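Packing and unpacking tips - boxes, tissue, the stuff in between

Updated 3 Jan 2026

Quick one. Holiday returns are piling up in the hall and I get the same questions every year so it's all going on one page. Skip to what you need.

THE TABLE

Clear it first. All of it, mail too. A box needs a good flat spot and so do you.

Cover it if you care about the top. Brown kraft paper, taped underneath, not on top. I buy the 400 foot roll and it lasts a couple of years. Old wallpaper works too, wrong side up.

Scissors, tape, marker, bag for trash. Have them there before you start. You will not find the scissors once there's tissue everywhere.

OPENING

Short blade. Shallow. Run it along the tape, never across the flaps. I went through the sleeve of a new coat in September, one cut, about an inch, and the store was not interested.

Fold the flaps all the way out. Then fold them again so they stay. A flap that keeps springing back will knock something off the table sooner or later.

Torn corner? Fine for storage. For mailing, tape inside AND outside, two strips crossed. If the corner has gone soft get another box. Cardboard that's been damp never gets its stiffness back, doesn't matter how long you leave it by the radiator.

Finger holes in the side - tape over them from the inside if it's going in the attic or basement. Bugs. Dust too.

TISSUE

Keep it! Flatten with your hand, roll it round a paper towel tube, rubber band. Takes up no room. Ironing it is for people with more time than me, but low heat and no steam does work.

Crumple for filling, flat for wrapping. For a box the size of a boot box I use 8 sheets, more if it has to travel.

White only against anything light colored. The colored stuff bleeds if it gets the least bit wet. Ask me about the cream bag.

Newspaper is ok for dishes. Not for leather, not for fake leather either. Ink comes off on it and you'll be rubbing at it for an hour.

BLACK FAKE LEATHER THINGS

Boots, bags, cases, sleeves, whatever. Same rules for all of it.

Wipe before it goes away. Damp cloth, drop of dish soap, then a dry cloth. Embossed patterns hold dust in the little dents so use a soft toothbrush, go lightly. No baby wipes on glossy parts, they leave a film.

Straps - do them up loose. Tight straps leave a groove and the groove cracks. If there's a buckle put a scrap of tissue under it so the metal doesnt mark.

Anything hollow gets stuffed. Not hard, just enough to hold its shape. Stand it up if it'll stand, otherwise lay it seam side down.

Don't let two shiny pieces touch. In a warm closet they stick together and the finish pulls off. Sheet of tissue between, every time.
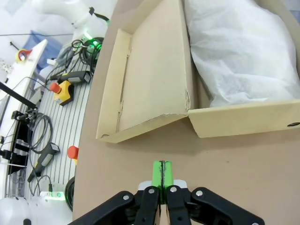
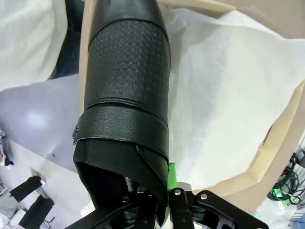 White tissue in a plain cardboard box, both times.

No plastic bags for long storage. It needs to breathe a bit or it goes tacky. If it's tacky already, a little talc on a cloth, wipe off, leave it out overnight. Sometimes works. Sometimes it's just done for and has to go.

Joar Wikström wrote in to say he puts a bar of soap in with his boots. Tried it. Smells nice, leave the wrapper on or it rubs off on everything.

LABELS

Short end of the box, not the lid. Lids get stacked on. Write what's in there and whose it is. "Misc" is not a label.

Big marker. You'll be reading it off a high shelf with bad light.

STACKING

Heavy at the bottom, obviously. I stop at 7 high for shoe boxes, less if the cardboard is thin. Leave a gap at the wall, a hand's width is plenty.

Flatten the empties the same day. I keep 20 flat behind the washer and anything over that goes out with the recyling.

More on tape next time - the paper kind v. the clear kind. I have opinions.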